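Stuvstead 공유 사무실 세면대 관리 자주 묻는 질문

자주 묻는 질문 > 공용 공간 > 세면대

세면대 질문이 이렇게 많이 들어올 줄 몰랐습니다! 컵 씻는 분, 붓 빠는 분, 점심 먹고 양치하는 분까지 다들 쓰는 자리라 그런가 봐요. 10월에 받은 질문을 더해서 다시 정리했습니다.

평소에 뭘로 닦으면 되나요?
중성세제 한두 방울이면 충분해요. 부드러운 스펀지에 묻혀서 볼 안쪽을 둥글게 문지르고 미지근한 물로 헹궈 주세요. 흰색 유광 상판은 조금만 닦아도 반짝반짝해져서 정말 보람이 있습니다. 철 수세미와 연마제가 든 가루 세제는 쓰지 말아 주세요. 한번 흠집이 나면 그 자리에 때가 계속 끼거든요.

볼 안쪽이 누렇게 보여요. 원래 이런 색인가요?
물때와 비누 찌꺼기가 얇게 쌓이면 베이지색처럼 보일 때가 있습니다. 따뜻한 물 200ml에 구연산 2작은술을 녹여서 키친타월에 적신 다음 얼룩 위에 붙이고 10분쯤 두세요. 떼어 내고 스펀지로 살살 문지르면 됩니다. 락스와는 절대 같이 쓰지 마세요! 구연산은 Piria 층 탕비실 두 번째 서랍에 있습니다.

검은색 수전에 하얀 점이 생겨요.
무광 검정은 멋진 만큼 물자국이 잘 보입니다. 쓰고 나서 마른 천으로 한 번 훑어 주는 게 제일 좋아요. 이미 굳은 자국은 물에 적신 천을 잠깐 감아 두었다가 닦아 보세요. 광택제나 왁스는 얼룩덜룩해지니 피해 주시고요.

볼 왼쪽의 움푹한 평평한 자리는 어디에 쓰나요?
씻는 동안 비누나 컵을 잠깐 올려 두기 딱 좋은 자리예요. 단, 안쪽 모서리에 물이 남기 쉬우니 다 쓴 뒤에는 행주로 가장자리까지 닦아 주세요. 젖은 수세미를 밤새 두고 가시면 아침에 냄새가 납니다(경험담입니다).

커피 찌꺼기나 물감 물을 버려도 되나요?
커피 찌꺼기는 꼭 휴지통에 버려 주세요. Farina 공방 회원분들의 수채 물감 헹군 물은 괜찮지만, 아크릴 물감은 붓을 먼저 종이타월에 닦아 낸 다음 헹궈 주셔야 합니다. 배관 안에서 굳으면 일이 커져요.

물이 잘 안 내려가고 색이 있는 물이 고여요. 어떻게 하죠?
일단 물을 잠그고 배수구 주변에 걸린 것부터 손으로 집어내세요. 고무장갑을 끼면 훨씬 편합니다. 작은 조각 하나만 빠져도 시원하게 내려가는 경우가 많아요! 그래도 고여 있으면 뜨거운 물을 붓지 말고 Edus 관리실에 바로 알려 주세요. 뚫는 약품은 저희가 따로 씁니다. 검은 수전이 달린 팔각형 느낌의 볼, 벽에 '无烟办公室 NO SMOKING OFFICE' 표지가 붙은 자리도 같은 순서로 하시면 됩니다.

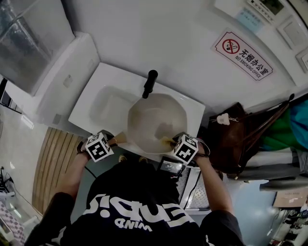 청소 도구는 어디에 있나요?
스펀지와 행주, 고무장갑은 전부 탕비실 아래 칸에 있습니다. 파란 행주는 세면대용, 노란 행주는 식탁용이니 섞이지 않게 해 주세요. 다 쓴 행주는 꼭 짜서 건조대에 널어 주시고, 새 스펀지가 떨어졌으면 문 안쪽 메모판에 적어 주세요. 그날 저녁에 채워 두겠습니다!

쓰고 나서 꼭 닦아야 하나요?
매번 세제까지 쓰실 필요는 없어요. 물로 한 번 헹구고 상판의 물기만 훔쳐 주셔도 다음 분이 정말 기분 좋게 쓰실 수 있습니다. 세제 청소는 저희가 매일 오후 6시에 합니다.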